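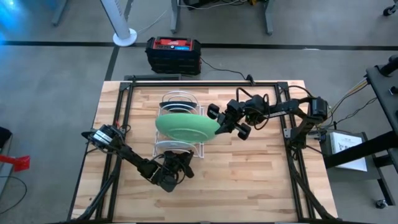 Two-arm collection station with dish rack, Ivberg site.

Progress report: household handling examples, second reporting period
Submitted by the Dremton project office to the Uveo program

1. Status

Work in this period concentrated on the dish rack tasks, which were moved ahead of the drawer and fabric tasks at the program's request. The Ivberg station has been in regular use since February. The second station, at Čierny, passed its safety check in April and began recording in May, later than the schedule in our original proposal. The delay was caused by a replacement shoulder joint that arrived with the wrong mounting plate. No further hardware purchases are expected under this award.

All examples are gathered by teleoperation. An operator guides the arms through a complete task from a fixed starting position, and the system stores joint positions, gripper commands and the camera streams together. Each recorded attempt is called an episode in this report. Episodes are limited to 60 seconds. Attempts that pass the limit are kept in a separate folder and are not counted toward the target.

2. Task definitions

The task list was revised in March. The earlier version described the goal of each task in a single sentence, and reviewers at the two stations read those sentences differently. One station accepted a plate that leaned against the side of the rack; the other did not. The revised list states the starting arrangement, the finished arrangement and the conditions under which an episode is rejected. It now covers nine tasks, six of them involving the rack.

Rack tasks fall into two groups: loading from the tabletop and unloading to the tabletop. Two-arm handovers are included in both groups but are recorded under their own task codes, as they take longer to learn and longer to review. Operators change the starting position of the dishes between episodes according to a printed sheet. Before the sheet was introduced, most starting positions clustered near the middle of the table, and the early policies performed poorly when a dish was placed elsewhere.

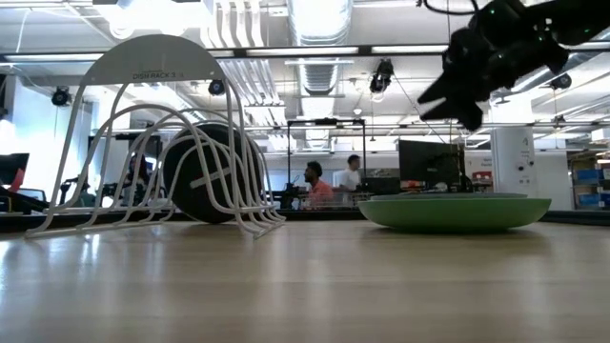
Variation in the starting arrangement is now the main concern of the collection plan. A policy trained only on an empty rack tends to aim for the same slot every time, and it does not adjust when that slot is taken. The revised sheet therefore calls for partly loaded starts, such as a black plate already upright between the wires and a green bowl lying on the table to the right of the rack. Bowls remain harder than plates in our trials. The gripper can take a plate by the rim from several directions, while a wide bowl leaves fewer usable approaches and is more easily pushed along the table. We have asked operators to record bowl episodes early in the shift, when their rejection rate is lowest.

3. Review and quality

Every episode is reviewed by a person who did not record it. The reviewer marks the episode as accepted, accepted with a note, or rejected. Around 40 percent of episodes from the first weeks at Čierny were rejected, mostly for hesitation near the rack and for grippers that closed before reaching the rim. The rate has fallen since new operators began spending their first two shifts on practice tasks that are not stored.

Failed attempts followed by a recovery are now accepted where the operator corrects the error without restarting. The training group asked for this change – its policies had very few examples of what to do after a missed grasp. These episodes carry a recovery tag so that they can be included or left out of a training run.

4. Problems and corrective action

Timing drift between the arms and the cameras affected part of the March data. The affected episodes have been withdrawn from the shared set, and the recording software now stops if the drift passes a set limit. Glossy dishes also gave uneven results under overhead lighting. We have left the lighting as it is and added more episodes with those dishes.

5. Plans for the next period

The two stations will complete the rack tasks and then begin the drawer tasks. A first comparison of policies trained with and without the recovery episodes is planned for September. We request approval to move the unspent hardware funds to operator hours. A revised budget table is attached as Annex B, and the updated task list as Annex C.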